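Zendum lässt sich auf der Konsole in der Grundeinstellung spielen, aber bei schnellen Stücken kommen die Treffer oft zu spät an. Mit drei Einstellungen ist das behoben.

## 1. Verzögerung messen

Optionen > Ton > Abgleich öffnen und den Testtakt laufen lassen. Bei jedem Schlag die Schultertaste drücken, bis ein Wert erscheint. Den Fernseher vorher in den Spielmodus schalten – sonst misst man die Bildverarbeitung mit. 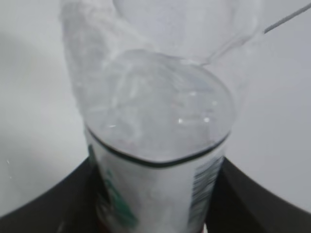

Takumi Kikuchi schreibt dazu, bei ihm habe der Abgleich erst gestimmt, als er die Kopfhörer per Kabel angeschlossen hatte. Über Funk sei der Wert jedes Mal ein anderer gewesen.

## 2. Notentempo einstellen

Das Tempo der Noten ändert nichts am Lied, nur den Abstand auf der Spur. Für »Arnow« auf Schwer nehme ich 590, für langsamere Stücke weniger. Die Bildrate muss dabei fest auf 60 stehen.

## 3. Tasten belegen

Unter Steuerung die Haltenoten auf L und R legen. Doppelnoten bleiben auf den Richtungstasten.

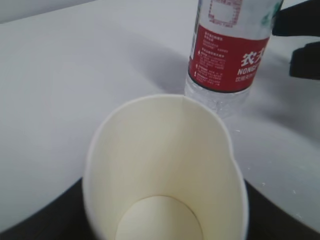
Danach die Belegung als Profil speichern, sonst ist sie nach dem Wechsel in den Übungsmodus wieder weg. Zum Testen eignet sich »Edthorpe«, das Lied ist von Anfang an freigeschaltet.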